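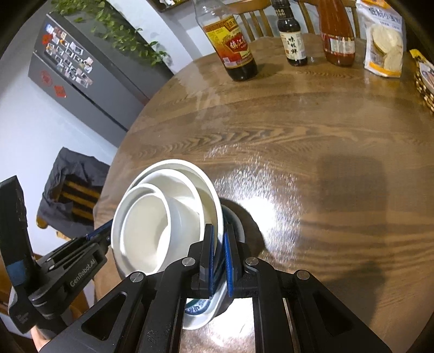 4. Setting up and recording a table session (two-handed)

Covers the stack / unstack / sort-by-shape tasks on a household table. Single-hand tasks are in section 3, drawers and doors in section 5. Section 4 replaces the Motbridge sheet completely, please bin any printed copies.

Revised June 25, 2024 after the pilot. Questions on the method to Irén Bodnár, on the upload script to Levente Deák.

4.1 Before you start

You need:

Two hand-held grippers, left and right, charged
Finger pads fitted on both, plus one spare pair
The crockery for the task card (real crockery, whatever the household eats off)
Task card and pencil
The laptop with the Halász recorder installed, version 3 or later
Microfibre cloth

Any table will do if it doesn't rock. Round is fine. Glossy is fine too, see 4.4 for what to do with reflections. Don't put down a tablecloth or a mat unless the task card says so.

CAUTION: Ceramic chips. Closed shoes, and keep a dustpan in the room. If a piece breaks, stop recording first, then clear up.

4.2 Leave the table alone

Most people want to tidy. Please don't. Bottles, snack packets, tissues, fruit, whatever lives on the table stays on the table. Push it back far enough that you can work and no further.

This is the whole point of the method. In the pilot we trained one policy on sessions from cleared tables and one on sessions from lived-in ones, same number of demonstrations each, then ran both on a table neither had seen. Lived-in policy finished the stack in 16 of 18 runs. The cleared one did noticably worse and mostly went wrong the same way — reaching for a bottle or a jar as if it was the next bowl. Full write-up is in the Dovard report, chapter 2.

NOTE: Open liquids are the exception. Glasses, cups, anything without a lid that could go over, move it to the worktop. Lidded bottles stay.

NOTE: Letters, prescriptions, bank cards. Take these off the table and out of veiw altogether. Ask before you move anything that isn't yours.

4.3 Laying out the crockery

1. Read the task card. It gives the start arrangement in words, e.g. "two flat pieces adjacent, rims near, bowls to one side". It doesn't give positions in cm and you shouldn't measure any.

2. Put the pieces down by hand, both grippers parked.

3. Mix shapes. Square with round, patterned with plain. A set where everything matches teaches very little about where one rim ends and the next begins.

4. Check the rims. For the "adjacent" cards you want the rims close but not overlapping. If one sits on top of the other that's a different card.

5. Turn at least one patterned piece so its edge isn't parallel with its neighbour. New angle every take.

6. Stand where you'll stand for the recording and look. Can you get a finger under or over every rim you need without hitting something else first? If not, shift the piece, leave the clutter.

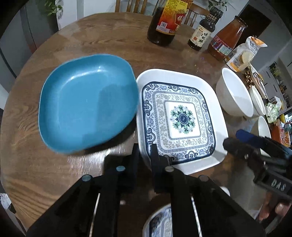 Fig. 4-1. Adjacent start. Blue dish and patterned plate, rims nearly touching, fingertips at the plate's lower corner and the other gripper in from the right.

4.4 Camera check

Do this every time, including after a battery swap.

1. Both grippers on, wait for the recorder to show two green dots. One dot means one gripper. Don't start with one dot, the takes can't be paired up afterwards.

2. Wipe both lenses. Cloth, dry, no spray.

3. Hold each gripper over the middle of the table at working height. On the laptop preview you should see your own fingertips low in the picture and the far side of the table behind. Dark curved corners are normal with this lens.

4. Look for glare. White patches on the tabletop are OK. White patches that hide a rim are not. Try in this order:
 a. move the crockery a hand's width
 b. swap which side of the table you stand at
 c. turn off the lamp overhead and use the window

Don't polish the problem away by exposure settings. Exposure is locked for a reason and the script rejects any take where it changed.

5. Say the card number out loud, near the laptop. The audio is only used for sorting and gets deleted afterwards.

4.5 Recording a take

1. Start with both grippers off the crockery, jaws wide open. Hold still until the recorder beeps.

2. Approach slowly. Slower than feels natural, but no stopping halfway.

3. For a lift: one finger inside the rim, one outside. Close until the pads sit flat against the ceramic, then a touch more. Don't squeeze hard, the force reading is logged and a hard squeeze gets copied.

4. Nested stacks (plate, bowl, smaller bowl): grip the rim of the bottom piece. Second gripper comes in on the opposite side. Let the stack tilt a little if it wants to, correct it with the other hand, carry on. A small tilt is good data. A bowl sliding about is not, abort.

5. Put down, open, back off the way you came in.

6. Jaws wide open again, hold still, second beep. That's the take.

CAUTION: Never lift a stack higher than your own forearm is above the table. Keep it over the table the whole time, don't swing it over the edge or over somebody's feet.

CAUTION: Fingers. Hands stay on the handles while the recorder is running. If a piece needs catching — abort, then use your hands. A take with bare fingers on the crockery is thrown out whatever else is in it.

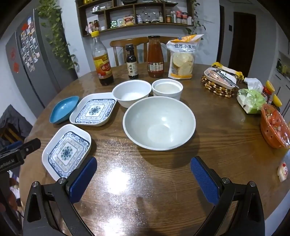

Fig. 4-2. Jaws open, pads clear of the large bowl. Bottles and packets left along the back of the table as in 4.2.

4.6 What to do when it goes wrong

Pad slips on glaze
Check the pad isn't greasy. Wipe, retry. Second slip, change the pad. Note it on the card.

Pad has come loose at the edge
Change it now, not after the take.

Piece nudged but task finished
Keep it. Tick "contact" on the card. These are useful, we had far too few in the pilot.

Wrong piece picked up
Put it back and finish? No. Abort, reset, start the take from the beginning. We tried keeping the recoveries at the Bradville flat and the policy learned to pick the wrong one first.

Grippers knock each other
Fine if light. If either preview jumps or goes grey, stop and redo 4.4 from step 1.

Preview frozen but dots still green
Known fault. Restart the recorder, not the laptop. Last take is probably lost, mark it with a question mark and Levente will look.

Arms tired
Stop. Some 18 takes is a sensible block, then a break. Shaky takes cost us more time in cleaning than they're worth.

4.7 Between takes

Change one thing. Only one. Swap two dishes over, or rotate a dish, or move your feet. Leave the rest as it ended up. If the bottles have crept forward, let them.

Every third take or so, change which hand leads. Right-handed people forget this, and a batch with nothing but right-lead takes will come back to you.

Do not put the crockery back exactly where it was. No tape marks, no pencil marks on peoples tables.

4.8 Finishing

1. Stop the recorder, wait for "files closed". Can take a while with long sessions.

2. Grippers off, straps off, pads wiped.

3. Photograph the task card, both sides.

4. Plug in and run the upload from the desktop shortcut. It asks for house code and card number. If it asks for a password you've opened the old one.

5. Check the count on the upload page against the ticks on your card. Aborted takes are uploaded too, so count those in.

6. Wash up whatever you used and put it back where you found it.

Open points for the July revision: metal cutlery inside bowls (pads mark the handles), non-rigid dishes, and whether the still-hold at each end of a take can be shorter. Send notes to Irén, with the take number please, otherwise she can't find them.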